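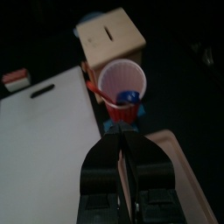
Filed under: Equipment & Purchasing

Hi all,

Picking this thread back up now that I've had a week with the quotes and far too much coffee. Rochelle's message is quoted underneath with my answers mixed in, hope that's readable.

On Wed 10 March, Rochelle Katene wrote:

> We need to settle what we're asking for before the budget form goes in.
> My gut says one good arm, not two cheap ones. Does anyone still want
> two?

I did want two! I argued for two all through January and I take it back. The price of the second arm is fine, it's everything that hangs off it. A second wrist camera, a second controller, another mount, another e-stop, and then a bigger table because ours won't fit both without the elbows knocking. By the time I'd added that up in the spreadsheet (tab 2, the green one) we had spent the whole repair line. So, one arm from Nunotport, with the longer warranty, and we leave the bolt pattern free on the other side of the table in case next year is kinder.

> What about fingers? Carrasco wants to sell us the adaptive gripper and
> I can't tell if we'd use it.

I don't think we would, not yet. Nearly everything on our task list is small tabletop stuff: cups, pens, blocks, a box with a slot in the top. Plain two-finger grippers do fine for that. What I'd much sooner pay for is spare fingertips. Stirnley sells them in packs and the quote I have is $69 a pack. I put down 9 packs, which sounds like a lot until you remember how we went through the last lot (I was guilty of at least one of those, sorry again). If anyone has printed their own and had them hold up longer than a month, please shout, I'd love to cross that line out.

> Also can we please budget for the objects this time instead of people
> bringing things from their kitchens.

Yes, yes, yes. I've added a line for props. It's small money but it matters more than you'd think, mainly for duplicates. If a red cup gets crushed I want to open a drawer and take out the same red cup, same ribs, same rim, and carry on with the afternoon. Last time we swapped in a slightly taller one and spent two days arguing over whether the numbers still meant anything. Wooden boxes and trays can come from any craft store. Pens we need by the handful, with caps, and please don't let me order only black ones again.

> Lighting?

Ugh. I left it out of the first draft and now I'm sorry. Altside quoted for two panel lights with stands and it isn't awful. I'd like an even light over the whole work area and something better than what we get at the back of the table, where it all goes to black. A matte table cover in a mid gray would help too, and it costs next to nothing.

Things I still don't have a number for: shipping on the arm, whether the warranty covers the wrist cable, and who pays for the electrician if we need the extra outlet. Rochelle, could you ask Nunotport about the first two? They answer you faster than they answer me.

Everybody else, have a look at the spreadsheet and put comments in the column on the right, please don't edit the totals directly. I broke them once already and it took me an evening to find the bad cell.

Thanks all, and if you've got a drawer full of pen caps, I'm collecting.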